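Speaker notes: Buying the second arm (and what the first one cost us after we'd paid for it)
Friday session, after the coffee break. Keep it to the time slot. Do not do the forklift story. 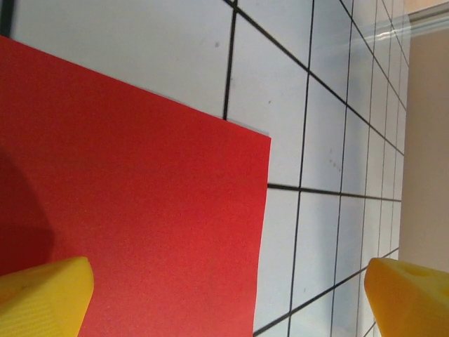 Open with the quote. Lavamis quoted us for an arm, a controller and a cable. That was the number that went to the board, and the board was very pleased with it. Pause for the people in the room who have already been through this.

Then the list of what wasn't in the number. Gripper fingers. Spare gripper fingers. Mounting plate. Guarding. A bench that doesn't wobble. Freight from Ditbridge, which cost more than the bench. Somebody's wages while they learned to drive it.

Point to make: coloured paper is cheap. A sheet of red on a black and white grid costs next to nothing, and it's the first job we'd give any machine on trial. Paper is flat, thin and uncooperative. If a vendor only wants to demo with foam cubes, ask for paper and watch the salesperson check the time.

Budget slide. Read the ratio aloud, slowly. For every $200 we planned to spend on consumables and small parts, $190 was gone before the first quarter closed. The remaining ten bought a very nice roll of tape.

Amato versus Onura. Be fair here, both reps may be in the audience. Amato was dearer up front and sold fingers in pairs. Onura was cheaper and sold them in boxes of 8, with a lead time best described as seasonal. We went with Amato. Ask me in October whether I still think so.

Power. Our building went up in 1969 and was wired for people who owned one kettle. Get the electrician in before you sign anything. We got ours in after, and he had a good laugh at our expense, then invoiced us for it.

Planning advice, quick:
Put fingers on their own budget line, under wear parts.
Ask for the service rate in writing, travel included.
Measure the doorway.
Book training for two people, as one of them will take another job.

If there's time: the leasing question. Short answer, we looked at it, and the accountant went quiet for a week. Long answer is in the handout.

Questions. If someone asks about payback period, give the honest figure, then offer them a biscuit.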